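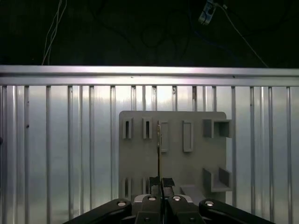
How long should a live robot demo run at an open day? Two minutes a go, with a fresh group every 30 minutes. Longer than that and the people at the back drift off to the coffee.

Notes below are from the Broltcombe open day, written up fast so next year's crew doesn't start from zero. Edit as you like.

## Before doors

- Pick ONE task. We did pegs and slots on the fixture board. Boring on paper, great in a room, everyone has tried to get a key in a lock.
- Run it with the lights the way they'll be on the day. Blinds too.
- Teach the positions the evening before, then leave the board alone. No "quick wipe." If someone bumps it, reteach the first slot and check the last one. Skip the middle.
- Speed down to 30 percent. Looks slow to you, looks fine to guests.
- Save the program under a new name. Do not demo out of the working copy. (Learned on Wednesday, don't ask.)
- Print the sign-in sheet. We had 151 names and ran out of lines before lunch.

## Running a slot

1. Group in, coats on the rack, everybody behind the tape.
2. Say where the emergency stop is and who is allowed to hit it. Answer: anyone.
3. One sentence on the task. "It picks up a part and puts it in the slot." Done. No slides.
4. Start the cycle. Stop talking for the first insert, let them watch.
5. Talk on the second one. Force limits, why it slows down near the surface, what it does on a miss.
6. Questions. Cut at 30 min even if its going well.

If a peg jams: stop, open the gripper by hand control, back straight out, restart from home. Say out loud what your doing. People liked that part best at Zurnine last spring and same again here.
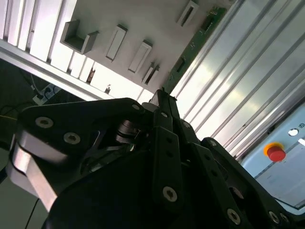
Lærke Fogh wrote back on the first draft that step 2 should come before the coats, at the door, while people are still facing you. By the time they've found a spot behind the tape half of them are looking at their phones. She'd also have a guest repeat the stop rule back, kids especially.

Fair, do it her way. Moving on.

## Two people per station

One drives, one talks. Swap every 60 minutes or the talker loses their voice. Driver keeps the pendant in hand the whole time, doesn't answer questions, not even easy ones. Send those to the talker.

## Packing up

- Arm home, power off, then pegs back in the tray
- Copy the logs to the Fandis folder
- Write down every jam while you still rember which slot
- Tape off the floor same night, it gets gummy by morning

Sowmya Subramaniam has the sign-in sheets. Ask her for the September room booking as well.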